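Brirnthorpe Toy Library and Family Room
Progress report to the Buchanan Fund, second half of the grant year
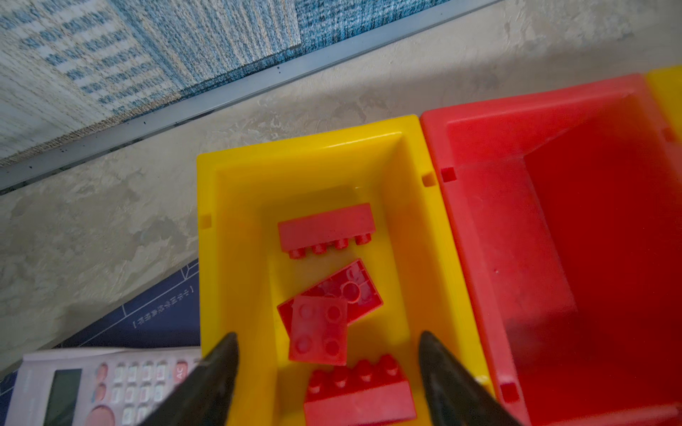
When we last wrote, the roof over the family room was leaking in one place and we had asked your permission to move money from "publicity" to "buckets". You kindly agreed. The roof has since been mended by Fetby Roofing, who came on a Thursday, found a second leak, and charged us for both. The buckets have been kept. One is now used for umbrellas.

Membership

We have 126 member families, against the target of 100 in our application. We would like to claim this as the fruit of careful outreach. The truth is that the soft play place by the ring road closed in July and its customers had to go somewhere. We did put up posters, and two families said they had seen one, although one of these turned out to mean a poster for the dog show.

Membership remains free for anyone who ticks the box on the form, and the form still doesn't ask why they ticked it. We know the Fund would have liked some figures on household income. We tried a short questionnaire in the spring, and what we got back was mostly drawings.

Loans

379 loans were made in the period. The most borrowed item was the wooden kitchen, which is also the heaviest thing we own and which has now been up more flights of stairs than any of us. The least borrowed was again the set of educational weather cards, with no loans at all, and we are starting to feel protective of it.

Late returns are much as before. We don't charge fines, and we stand by that, but we now send a text message on the day and another a week later. The second message was written by someone in a bad mood and works far better than the first. We have left it alone.

Large outdoor toys continue to be a problem. The slide went out in April for a fortnight and came home in September, very clean, with a box of biscuits.

The Sterkodier system

You asked particularly for news of the catalogue software, since it was the largest single item in the budget. Sterkodier was installed in the first month and has been working since the third. It does what the salesman said it would do, provided it is asked in the right order. It can tell us at once which jigsaws are out and to whom. It can't be persuaded that a jigsaw with a piece missing is still a jigsaw, so these are entered as "other".

Training took 5 sessions where we had planned for two, and we have paid for the extra three from the tea money. Everyone on the desk can now book a toy out. Most can book one back in. The old card index is still in the cupboard, and we suspect it of being kept up to date in secret by at least one person.

Family room

The drop-in runs on two mornings a week, from half past nine until people go home. Attendance is healthy and noise is high. The health visitor's clinic, which you may remember was due to share the room from the start, finally joined us after a long exchange of letters on the matter of who owns the scales. The scales are theirs. The table under the scales is ours.

Parents asked for a quiet corner, so we made one. It has cushions, a lamp and a bookcase, and is reached by crossing the noisiest part of the room. We mean to move it before the winter is out.

Money

We are underspent on travel and overspent on cleaning, by nearly the same sum. The full accounts are attached as a separate sheet. You will notice an entry for "glue (special)". We have the receipt, and would be happy to discuss it by telephone.

Heating is the worry. The fixed tariff ends in the new year and the quotes we have had so far made for poor reading. We have put draught strip on the outside door and asked the hall management whether the boiler clock could be set to the hours when the building is open. They are looking into it. They were looking into it in our last report as well.

What has not gone well

The Saturday opening was not a success. We ran it for eight weeks and had more helpers than visitors in six of them. Families told us beforehand that Saturday was the only day they could manage, and we believe they meant it at the time. We have stopped, with your agreement, and moved the hours to a late session on a weekday, until seven in the evening, which is busy.

Next six months

We will finish checking the stock against the catalogue, replace the carpet tiles by the sink, and hold the open day that was put off because of the roof. You would be very welcome to come. Parking is behind the hall, and the nearer gate sticks, so please lift it as you push.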